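Subject: Re: [puzzle-table] Stickerless or stickered?

Hello all,

Stickerless, Dalia, every time! I've been on one all week and the colours are a joy (that blue next to the orange especially). 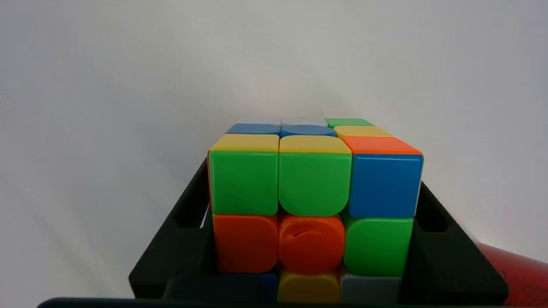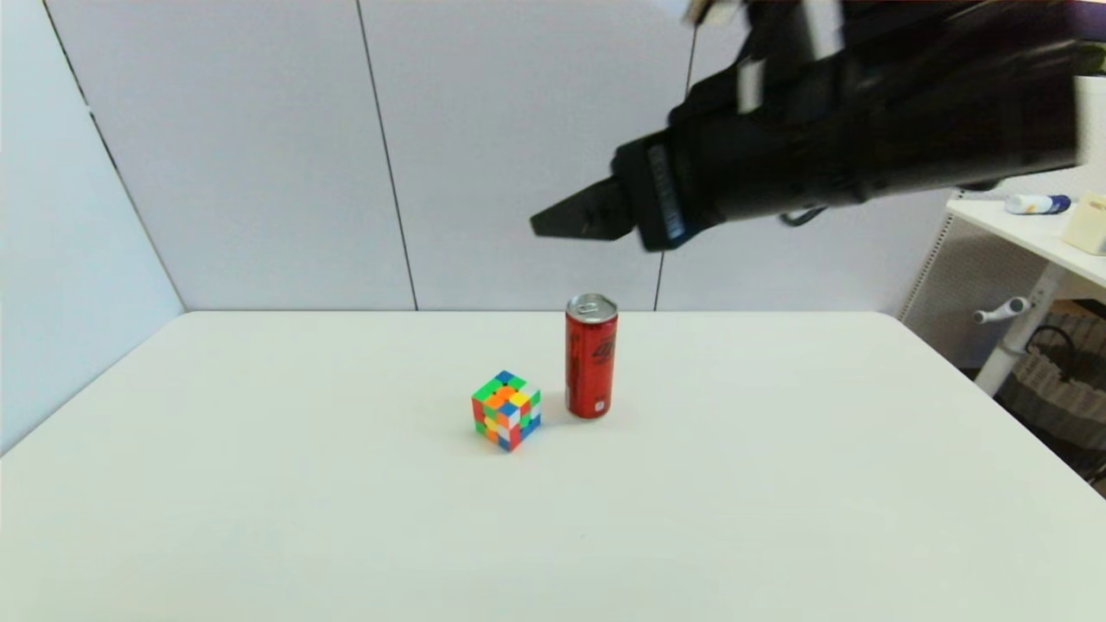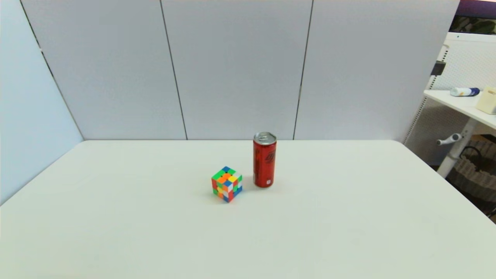
Cube, well scrambled, in the first and third; red can in the second and third.

A plain white table helps enormously too, I find the tiles so much easier to read. My best is 4 minutes, and I'm hoping for 2 by April. Does anyone have a favourite way of starting?

Rommel

On Feb 3, 2018, Dalia Badawi wrote:
> I want a new cube for the club table. My old stickers are
> peeling at the corners. Is stickerless worth it, or do the
> colours get muddled under a lamp?

This archive uses cookies. Accept | Settings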